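About Kevden

Kevden is a laundry and folding service. We have read the "about" pages of other laundries and we are not sure what most of them mean. Clothes don't need a journey. They need washing, drying and folding, and then they need to go back to the person who sent them.

Defne Tokgöz started the business with 2 washers and a low opinion of fabric softener, which we still leave out unless you ask for it. Doğukan Kocabaş runs the folding side. He was told early on that customers don't care how a thing is folded. He didn't believe it then, and the notes we get suggest he was right.
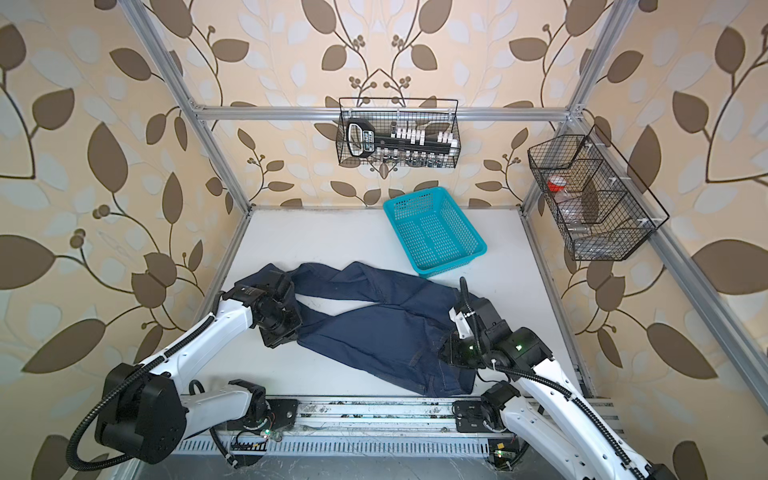

Folding is where most services cut corners, and jeans are where you can tell. A shirt forgives a lot. Denim keeps whatever you press into it, so a pair that lies like the navy ones on the white table, one leg wrinkled up and the other fairly flat, has to be smoothed out before anybody makes the first fold. We go waist to hem, legs together, seams lined up. We have tried the folding boards sold online and gave them away.

We don't claim to get every stain out. Be careful with anyone who does. If a mark is still there after 2 tries, we'll tell you and stop, as more scrubbing mostly wears out the cloth.

The minimum order is 20 pieces. We don't have a loyalty program and we doubt you want one.

Related pages
Prices and minimum order
What we won't wash
Why we stopped offering same-day service
Folding at home: jeans
Contact Kevden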